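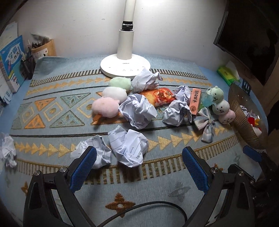
Can a machine tidy a desk yet?

Partly, and slowly. The better systems will now pick up most light objects placed in front of them, but deciding which of those objects is rubbish remains the harder part of the work.

July, by the author of the Pritley household notes

The above question was put to this blog after the last entry, which dealt with floor cleaning. It deserves a fuller reply than it was given at the time.

Crumpled paper is a fair test. A ball of lined paper has no fixed shape, no handle and no right way up. It gives under pressure, so a grip that is too firm flattens it and one that is too light lets it roll. Two padded jaws can manage this well enough when the ball stands clear of its neighbours. When it lies against a lamp base or a snack packet, the approach must be planned with more care, and it is at this point that most attempts are lost.

The second difficulty is one of judgement. A person clearing a desk knows that the soft toys and the keychain stay where they are and that the scrap paper goes. The same person may also stop to flatten out a sheet with handwriting on it before throwing it away. No system known to this author does the latter without being told.

I attended a Thursday open session at the Tasumus workshop in Wastport, where the staff were good enough to share their own tally. Of 817 attempts at lifting a single paper ball, they reported that some 50 had failed at the first touch. That is a respectable result. The full task was less impressive: a desk which I would clear in the time it takes to boil a kettle occupied the machine until well after the tea had been drunk. A patterned cloth was said to make matters worse, although I was not shown figures on that point.

The Delaunay arm, which I had hoped to include, was out of service on the day and will be considered separately.

My present view is that desk tidying will reach offices before it reaches homes. Office desks tend to be plainer, and their owners are less attached to what is on them. Readers considering a purchase for domestic use are advised to wait, and to ask any supplier for results on a desk that has been lived at. The next entry will return to laundry, and in particular to the pairing of socks.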